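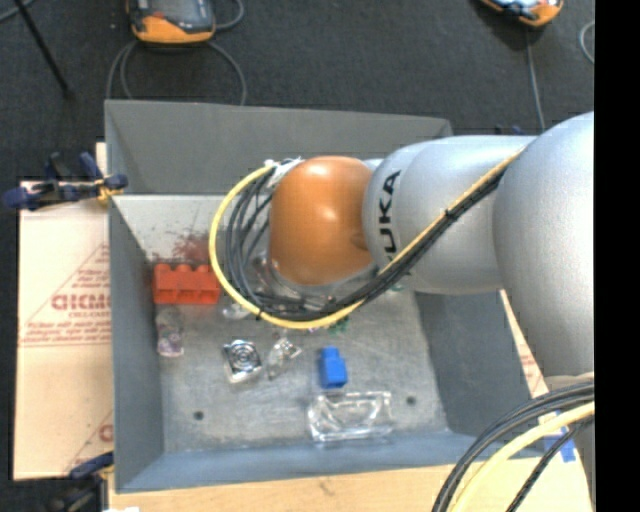
4. Setting up the scale

Read this section before you plug in the Humitz bench scale for the first time. Mounting the optional printer is covered in section 7.

4.1 Choosing a place

The scale needs a firm, level surface. Keep it away from fans, open doors, heating vents and direct sun. A table that moves when someone leans on it will give drifting readings.

CAUTION: Do not lift the scale by the weighing pan. Hold it by the base with both hands.

4.2 Removing the transport lock

1. Turn the scale on its side on a soft cloth.
2. Find the red screw on the underside, next to the rating plate.
3. Turn the screw counterclockwise until it comes free.
4. Put the screw in the accessory bag. You will need it again if the scale is shipped.
5. Set the scale upright and fit the pan over the four rubber posts.

Note: If the display shows "LOCK" later on, the screw has not been fully removed.

4.3 Leveling

1. Look at the bubble on the back left corner of the base.
2. Turn the front feet in or out until the bubble sits inside the ring.
3. Press lightly on each corner of the base. If it rocks, adjust the back feet and check the bubble again.

Repeat this step every time the scale is moved, even along the same bench.

4.4 Power and warm-up

1. Plug the adapter into the socket on the back of the scale, then into the wall outlet.
2. Press and hold ON until the display lights up. All segments show briefly, followed by the software version.
3. Leave the pan empty and wait 30 minutes.
4. Press ZERO.

CAUTION: Use only the adapter supplied. Damage from other adapters is not covered by the Winberg warranty.

The scale may also be run on its internal battery. Charge the battery fully before first use. The scale can be used while it charges.

4.5 Calibration

Use the 900 g weight from the accessory bag. Handle it with the cloth or with clean gloves.

1. Press and hold CAL until the display shows "C 0".
2. With the pan empty, press ENTER.
3. When the display shows "C 1", place the weight in the center of the pan.
4. Press ENTER and wait for "PASS".
5. Remove the weight. The display should return to zero.

If "FAIL" appears, check the level, let the scale warm up again and start from step 1. After a second failure, contact your dealer.

WARNING: The maximum load is 4,000 g, including any container. Loads above this can bend the load cell, even for a moment.

4.6 Setting up piece counting

1. Place the empty container on the pan and press TARE.
2. Press COUNT. The display shows the last sample size used.
3. Press the arrow keys to choose a sample size. For small screws and washers, choose 100.
4. Put that number of pieces in the container and press ENTER.
5. Add the remaining pieces. The display shows the total.

Mixed parts cannot be counted together. Sort them first and take a new sample for each kind.

To store the piece weight, press MEM, enter a slot number and press ENTER. Stored values are kept when the power is off.

Continue with section 5, Daily use.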